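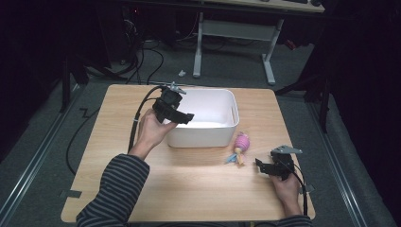
Eltar refinishes timber tables, desks and benches for schools, libraries and offices. We strip worn surfaces, repair the damage that can be repaired, and apply a new finish suited to the way the furniture is used. We do not make furniture and we do not sell it. Most of our work is on horizontal surfaces at sitting height. A pale tabletop standing over dark grey carpet, as in the room shown here, is a typical combination in the buildings we visit, and it affects how we plan a job: fine dust from a light timber shows clearly on a dark floor, so sanding is done either in our workshop or under full extraction with the carpet sheeted.

How the company started

Eltar was set up by Jericho Villanueva, who had trained as a French polisher and then spent several years in the coatings trade testing floor lacquers. The first contract was a set of reading desks for a library in Marquez. The desks had been lacquered too thickly, and the film had begun to lift at the front edges where forearms rest. The library had been quoted for replacement. We stripped them, found sound timber underneath, and put them back with a thinner build. They are still in the reading room and come back to us from time to time for an edge repair.

That job set the pattern for the company. Front edges wear first, and they wear in a way that a finish designed for floors does not handle well. Floors are abraded from above by grit. Table edges are rubbed by sleeves and skin, and receive a steady supply of sweat, hand cream and cleaning fluid. A hard film that performs well on a floor may soften or go cloudy at a table edge. We have kept records of edge failures since the Marquez contract and use them when choosing a finish.

The workshop moved to its present site at Stakden when the original unit became too small to hold a full classroom set. Stakden has a separate spray room, a drying store kept at a steady temperature, and a loading bay at ground level. Before the move, every table had to be turned on its side to go through the door, and a good deal of our time went on putting right marks that we had made ourselves.

What we do

Work falls into 3 grades. Customers tend to ask for the heaviest grade and usually need the middle one.

Grade A is a clean and top-up. The existing finish is sound but dull. We remove wax, polish and cleaning residue, key the surface lightly and apply a single maintenance coat. It can be done on site and the table can be used, with care, the next day.

Grade B is a partial refinish. The finish has failed in some places, normally the front edge and the area in front of each seat. We take the top back to bare timber but leave the underframe and the underside alone. The work is normally done at Stakden. On site it is possible where there is a room with opening windows that can be locked overnight.

Grade C is a full strip. All finish is removed from all faces, joints are opened and reglued where loose, and the whole piece is refinished. We recommend Grade C for solid timber only. It is slow, and for most office tables the cost cannot be justified.

Veneered tops are accepted for Grade A and, subject to inspection, for Grade B. The limiting factor is the thickness of veneer left after any previous sanding. We measure this at a fixing hole or at an unlipped edge before quoting. If there is not enough left, we say so in writing and do not charge for the visit.

Finishes

We use oils, hardwax oils and water-based lacquers. We stopped using solvent lacquers when we moved to Stakden. Some customers with older furniture ask for them in order to match an existing set, and we refer that work elsewhere.

The finish we apply most often is our own hardwax oil, Prumeo. It was developed in the workshop over a long series of sample boards and is now blended for us under contract. Prumeo has a low sheen and a fairly open surface. It gives less protection against standing water than a lacquer. Its advantage is in repair: a worn patch can be rubbed back and recoated on its own, and the join between old and new does not show once the patch has cured. With a lacquer the whole top normally has to be done again.

Prumeo is supplied to customers in small tins for their own maintenance. It is not sold through shops. Rags used with any oil finish can heat up and catch fire as they dry, and must be laid flat outdoors or soaked in water before disposal. This is printed on the tin and on the care sheet and we repeat it here deliberately.
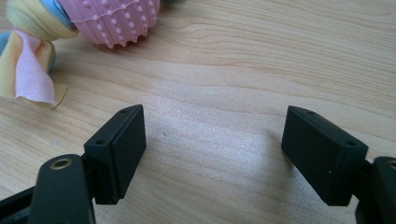

Colour is the part of the work that causes most disagreement. Any oil will warm a pale timber, and most will darken it slightly more over the first few months. Customers who want the timber to look as it did when freshly sanded are offered a version of Prumeo with a small amount of white pigment, which offsets the yellowing. The pigment has to be kept low on a top like the one pictured, where tan streaks run between bands that are almost white and the grain is already faint in places. Too much white fills the darker lines and the surface begins to look painted. We make sample boards for each job and ask for the choice to be made in the room where the furniture will stand, in daylight and again with the lights on.

Small natural marks are left alone. Pin knots, mineral flecks and short areas of curving grain are part of the board, and sanding will not remove them. Ink, burns and iron stains are a different matter. Iron stains appear as blue-black spots on oak wherever a wet tin or a steel fixing has been in contact with it, and we treat them with oxalic acid before finishing. Ink can be lightened but seldom removed entirely. Burns are scraped out if shallow and patched if deep.

Testing

Before a new batch of Prumeo is released, it is applied to oak, beech, ash and birch panels and left to cure. The panels are then tested for resistance to water, tea, alcohol-based hand gel and the cleaning sprays most often used by our customers. Each liquid is left under a glass cover for a fixed period, wiped off, and the mark is graded the following morning. A batch that fails on any one timber is not released for use on the others.

The testing bench now holds 1,559 panels. Each carries a code on the back giving the timber, the abrasive grade used, the finish, the number of coats and the application date. Panels are not thrown away. Some of the most useful are failures from the early years, which can be laid beside a damaged table to identify what was spilt on it. Customers may visit the bench by appointment on a Tuesday afternoon, when the spray room is not running.

Hand gel deserves a separate note. It is the most frequent cause of damage in our current records. The alcohol evaporates quickly and does little harm, but the thickener stays behind and holds moisture against the surface. Dispensers should be fixed to a wall or placed on a tray. A tray with raised feet is better than a flat one, which traps whatever runs underneath.

People

Eltar is a small company. There are 4 of us in the workshop full time, and additional fitters join us for the summer, when school buildings are available. Everyone who applies finish has been trained at Stakden and has worked through the full set of sample panels before touching a customer's furniture. Jericho Villanueva still inspects each set before it leaves — normally with a hand lamp held almost level with the surface, which shows sanding scratches that overhead lighting hides.

We take one trainee at a time. The first months are spent on stripping and sanding, which decide the quality of the final surface far more than the coat that goes on top. Trainees then move to edge work, repairs and finally spraying. Applications are read in November for a start in the new year. Previous experience with timber is useful but we have taken good people from car bodywork and from bakery work, where the hands are already trained to judge a surface.

Working with us

An enquiry should include the number of pieces, their length and width, the timber if known, and photographs of the worst damage. Photographs taken from a low angle towards a window are the most useful. Please also tell us which cleaning products are in use, with the name copied from the bottle.

We visit before quoting for any job above Grade A. At the visit we test the existing finish with a drop of water and a drop of alcohol in a hidden spot, measure veneer thickness where relevant, and check the route to the loading point. Lifts and stair turns should be unlocked and clear. A quotation follows in writing and states the grade, the finish, the number of coats, and any damage that will remain visible afterwards.

Collection and return are by our own van. Tops are separated with felt and carried on edge. We can usually hold over 200 tops in the drying store, so a whole school can be done as a single batch if the dates are agreed early — summer places are normally taken by spring. Where a school needs to keep rooms in use during term, we collect in part sets and return each one before taking the next.

Refinished surfaces can be used lightly once delivered. They should not be wet-cleaned, covered with plastic or stacked until the date written on the label under the top. After that, a damp cloth and a dry cloth are enough for daily cleaning. The care sheet that comes with the furniture gives the intervals for recoating, and we will send a further copy on request if the original has gone missing.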